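Imprimir | Enviar por correo electrónico

Boletín interno de Turncombe, noviembre

Parada del brazo en el puesto de la cafetera

En noviembre hemos tenido una avería en el puesto donde el brazo trabaja con la cafetera. Quiero explicarla con orden, para que todos los turnos tengan la misma información.
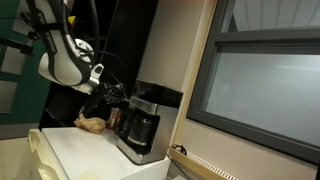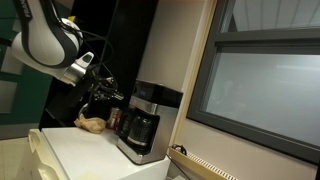 El brazo y la pinza en el puesto de la cafetera.

La falla consistió en lo siguiente: durante un descenso, el control perdió la señal de la pinza y el brazo continuó 38 milímetros más de lo programado. La parada de protección actuó, pero tarde. Ninguna persona resultó herida. El registro muestra 12 pérdidas breves de señal en los 600 ciclos anteriores, y el sistema las guardó como simples avisos. Debíamos haberlas leído antes.

El equipo de Hillavitz revisó el conector de la muñeca y encontró un contacto flojo. Lo ha sustituido. También se ha cambiado el programa: con dos avisos seguidos, el brazo se detiene y pide una confirmación manual.

Hasta la próxima revisión, les ruego que respeten estas indicaciones:

No se acerca la mano a la pinza con el brazo activado. La velocidad queda reducida. Cada aviso se anota en la hoja del turno, aunque parezca de poca importancia.

El informe completo está en la carpeta Drurureck.

Imprimir | Enviar por correo electrónico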